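# Riding at Gikwood: stuff people ask me

I run the Wednesday practice nights at the Gikwood motocross track, and my inbox fills up with the same questions every spring. So I finally typed up my answers!

**Do I need a race license to ride practice?**

Nope. You sign the waiver at the gate and pay $15. If you want to line up for the Larosberg series later on, that's a separate license and you'll have to sort it out through the club office (give them a week, they're slow in March).

**What size bike can I bring?**

Anything from a 65 up to a 450. Little bikes go out first, at 5:30, and they get 20 minutes with the track to themselves. Please don't sneak your 125 in with them. I will see you.

**How loud is too loud?**

We do spot checks, and if your packing is blown you'll be sent home. I ran a tired old Drakalus muffler for two seasons and got turned around at my own gate, so no hard feelings.
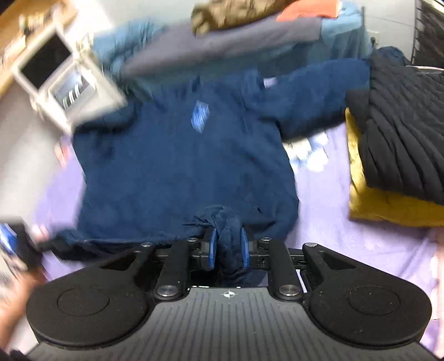 **What should I wear?** Full-face helmet, goggles, gloves, over-the-ankle boots and a chest protector, every lap, no exceptions. Knee braces are up to you, but I wouldn't ride without mine. Under the protector you want a proper jersey. A hooded sweatshirt like the navy one in the photo is great for standing around the pits once the sun drops, but leave it in the truck when you ride – the hood flaps around and bunches up behind your helmet, and it drives you nuts by the second lap.

**Can I pick my own number?**

For practice, sure, run whatever you like. I've been 37 forever. For the series you need to register it, and three-digit numbers are fine (one of our vet riders has 572 and it barely fits on his side plates).

**Is there a bike wash?**

Yes, behind the sign-up trailer. Two hoses, and the left one has better pressure. Bring your own brush.

**What if it rains?**

I make the call by 3 p.m. and post it on the track page. A little rain is awesome for the dirt, so don't assume we're closed!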